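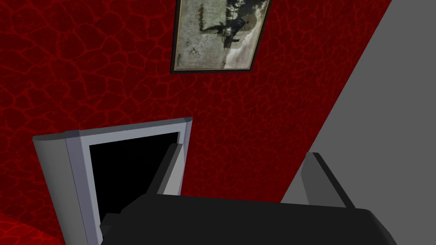

Wrist camera offset on the sim cell
Home > Forums > Cell Setup > Simulation

Tuesday, November 28, 2023
posted by gantrymoth

I look after the simulated kitchen cell on Wulance and I can't get the wrist camera to agree with the tool frame. Going into the cabinet, both fingers are open and the left one sits by the right edge of the opening, while the right one is already out in front of the gray wall. I want the gripper centered before it goes in. Camera offset is 112 mm, copied from the old Jurnik file.

tk_2286
Don't touch the camera. Check the tool frame first. Jurnik files measure from the flange and Wulance wants it from the palm.

gantrymoth
Checked, it's set to the palm. I moved the start pose lower and reloaded. The fingers open wide, so I don't think the joint limits are the problem. 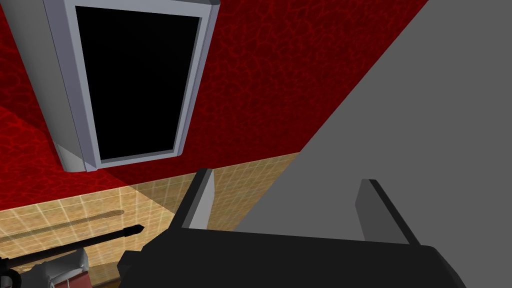 Still off to the side at this pose too, so I'm leaning toward a rotation error in the camera mount.

slowjog
I disagree with tk. Zero the mount rotation, then run the Shenoy calibration at 300 steps. The default is too short.

tk_2286
300 is a waste if the frame is wrong. Print both transforms and compare.

gantrymoth
Will print them tonight. Is Carno 3 ok for that or do I need the December build?

slowjog
3 is fine.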